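Throwing Less Away: Food at Home
Speaker notes, July version

Running time 40 minutes with questions. Slides are numbered on the handout but I don't always keep to them. If the room is small, leave the clicker and talk.

Start with the bin. Ask people to think of the last three things they threw out that had once been food. Give them a moment. Don't ask for hands, they will call things out anyway. It is usually salad, bread and something in a tub at the back of the fridge. 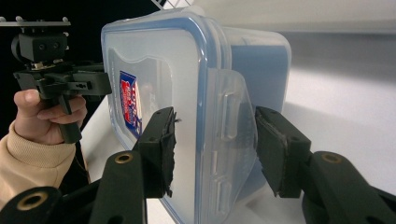

Treasa Corrigan

Slide 2. Where the numbers come from

The Drevine diary. 131 households wrote down everything edible they threw out for a month. They weren't chosen in any clever way. They signed up at the library and at the Jutis centre, so expect them to be keener than most. Say this early or someone will say it for you.

Bread was thrown out most often. Next came salad leaves and herbs, then cooked rice and pasta. Meat was a long way down the list by number of entries, though it cost people more each time.

The most common reason given was "forgot we had it". Second was "made too much". "Past the date" came third, and a good many of those entries had both a date and a "forgot" against them, so the two run together.

Read out the entry from the house that threw away the same half cucumber twice. It was fished out of the bin by a teenager, put back in the fridge, and thrown out again four days later. Gets a laugh, then move on.

Slide 3. Dates on packets

Use by is about safety. Best before is about quality. Most people in the room will know this and about half of them will have it the wrong way round by the end of the evening, so say it twice.

Use by: don't go past it, don't sniff and guess. Freezing before the date is fine.
Best before: look, smell, taste. Crisps go soft, biscuits go dull, tins last for years if they aren't rusted, badly dented or bulging.

Eggs come up every time. Have the packaging advice to hand and don't get drawn into the glass of water argument.

Slide 4. Shopping

Keep this short. People don't come out in the evening to be told to write a list.

What does help is looking before you go. Open the fridge, open the freezer, check the potatoes. Róisín Mac Carthaigh photographs her fridge shelves on her phone before she leaves the house and looks at the photo in the shop. Several of the diary households took this up and kept at it.

Mention multi-buys. Two bags of salad for the price of one and a half is a saving if you eat both bags.

Slide 5. The fridge

Bottom shelf for raw meat and fish. Drawers for vegetables. Door for things that can put up with a bit of warmth, so sauces and jam, and not milk if you can find room for it further in.

Keep it at 5 degrees or a bit under. Hardly anyone knows what theirs runs at. Pass the thermometer round and say they cost very little.

One shelf, or part of one, for food that needs eating first. Family houses got the most out of this. In shared houses it needs names on it, or it becomes the shelf anybody can raid.

Leftovers. Cool them, cover them, into the fridge within an hour or two. Rice sooner than that, and eat it by the next day. Write on the lid what it is and when it was cooked. Masking tape and a biro do the job. Containers you can see into get emptied more often than ice cream tubs, according to the diaries, and margarine tubs were worst of all.

If asked about boxes: any with a lid that fits. Don't recommend a make.

Slide 6. Bread

Worth five minutes by itself.

Don't keep it in the fridge, it goes stale faster there. Slice it and freeze it on the day you buy it, then toast from frozen. Heels and odd ends go in a bag in the freezer for crumbs. When the bag is full, whizz the lot and put it back.

A stale loaf with no mould on it will come back if you run it under the tap for a second and give it ten minutes in a hot oven. It has to be eaten that day. Mouldy bread goes out, all of it. Cutting the spot off won't do with something that soft.

Magaña bakery gave us their day-old price list for the handout. Check it's still current before printing.

Slide 7. The cupboard

Dry goods keep well and get forgotten well. Flour, lentils, the third bag of couscous. New packets to the back, old ones to the front. Shallow shelves are better than deep ones, and a cheap rack standing in a deep cupboard gives you a second level so nothing hides behind the tins.

Watch for moths. Signs are webbing in the flour and small grubs along the top of the wall. Throw out what's affected, hoover the shelf holes, wipe down, and move the rest into sealed containers.

Onions and potatoes both want somewhere dark and airy, but apart from each other. Potatoes that have gone green or sprouted badly go in the compost.

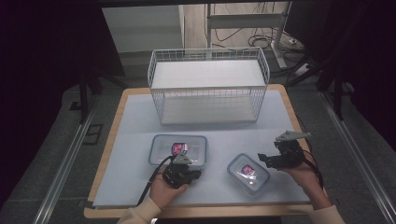
Daithí Heffernan thought all this was fine for people with a kitchen of their own, and said that in a bedsit with a fridge the size of a suitcase and no freezer to speak of, the only thing that had ever cut his waste was buying less and going to the shop more often. It was a fair point and I have worked it into the section below.

Slide 8. Small kitchens

No freezer: buy half loaves, loose vegetables, small tins. It costs more per kilo. Say so plainly. Work out the cost of what is eaten, not what is carried home.

Shared fridge: agree on milk, butter and condiments in common and everything else separate. The Pluvitz flats tried sharing everything for a while and ended up with four open jars of pesto.

One hob ring: frittata, fried rice, soup. All three will take nearly any leftover vegetable. Recipes are on the back page.

Slide 9. What changed

The same households kept the diary again later on. Those who finished both put their savings at 223 euro over the year. That is their own estimate, added up from their own prices. Don't call it a finding.

Bread dropped the most. Salad hardly moved. Aoife Mac Carthaigh gave up on bags altogether and grows cut-and-come-again leaves in a window box, and will have spare seed at the back of the hall if she's free.

Questions

Usual ones: reheating rice, freezing cheese (grate it first), whether the dog counts as waste. For the dog, the diary counted it if the food had been bought for people.

Senan Breathnach is locking up, so out by half past nine. Collect the thermometer before anyone leaves.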